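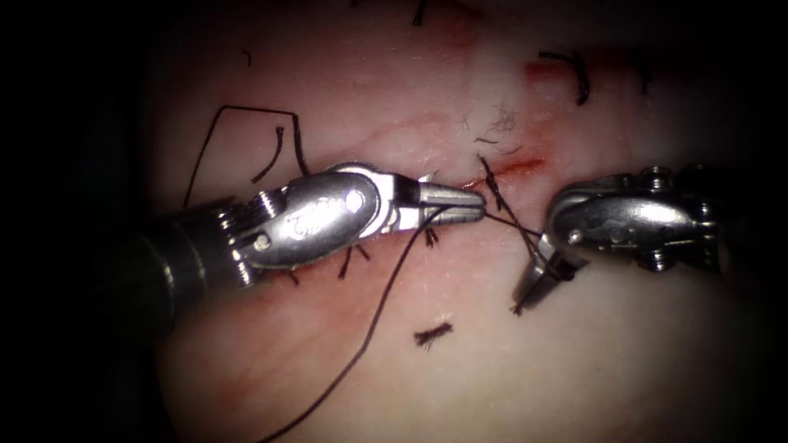 Jeanie Ogilvie wrote in to ask why her knots keep sliding loose on the practice pad, when she's sure she is wrapping the thread the way the handout shows. She's on her second pad and she's ready to throw the whole kit in a drawer. Please don't, Jeanie! I had the same trouble for weeks, and it came down to two small habits I'll get to in a minute.

So, let's do the plain instrument tie, start to finish. I'm talking about practice pads only, the squishy kind you order for the kitchen table. I learned on an Olach pad and moved to a Bevcombe when the Olach got so chewed up that stitches pulled straight through it. Either one is fine. For thread I use black, always black, even though my first kit came with a pretty violet spool. On pale pink you want to see every twist.

Getting set up

Cut a length of thread you can manage. I like 18 inches for hand practice and a good deal less if I'm working with long instruments in a box trainer, where extra thread just flops around and gets under everything. Put your light off to one side so the cut in the pad throws a bit of shadow. Overhead light flattens it and you end up guessing where the edge is.

Take your bite on the far side, come up through the near side, and pull until you've got a short tail left. Short! Mine used to be as long as my finger and I'd spend forever fishing the end through the loop. A couple of fingertips' width is plenty.

The first throw

Hold the long end in your left instrument, fairly close to where it comes out of the pad. Let the rest hang down toward you and out of the way. Your right instrument goes over the middle, between the long end and the tail, with the jaws closed or nearly closed.

Now wrap the long end around the right jaws two times. Keep the right hand still and let the left do the traveling. If both hands move you get a little bird's nest right at the tips, and I have made some real beauties. When that happens, don't pull. Pulling turns a tangle into a knot, and it's always the knot you didn't want. Back the right tips out a bit, give the long end some slack, and most of the time it opens up by itself.

With your wraps on, open the right jaws just enough to take the tail, close them, and slide the wraps off over it. Then pull your hands apart, flat to the pad. This is habit number one, Jeanie – low and flat. If you pull upward, you lift the stitch and the wraps loosen before you've even started the next throw.

The second throw (where it goes wrong)

One wrap this time, and it has to go the other direction. If you wrapped over the first time, wrap under now. That's habit number two. Two throws the same way give you a granny knot, which looks perfectly nice until you tug on it and then slides like a shoelace. My bet is this is what's on your pad.

Swap the direction of your pull as well, so the tail that went away from you comes back toward you. Snug it down until the edges of the cut touch and stop there. If the pad puckers, you've gone too far.

Third throw, back to the first direction, one wrap. Trim both ends and leave yourself a bit to look at. A square knot lies flat, with the two loops mirroring each other. A granny sits a little crooked, and once you've seen a few you'll spot them right away.

How much practice

There's a line that gets passed around about needing 2,000 knots before your hands know it. I kept a tally on the back of a Lubis catalog and gave up at more than 2,000, and I'd say mine clicked long before that. Short sessions worked best for me – before breakfast, coffee going, one row of stitches and done.

If you're moving up to long instruments, expect to feel clumsy all over again. The wraps want to slip off the tips, so make them looser and closer to the end than you think you should. I borrowed a Delville trainer in September and my first afternoon on it was mostly me muttering at a thread.

Jeanie, try ten of them with the direction said out loud, over, under, over. Write back and tell me how the tug test goes!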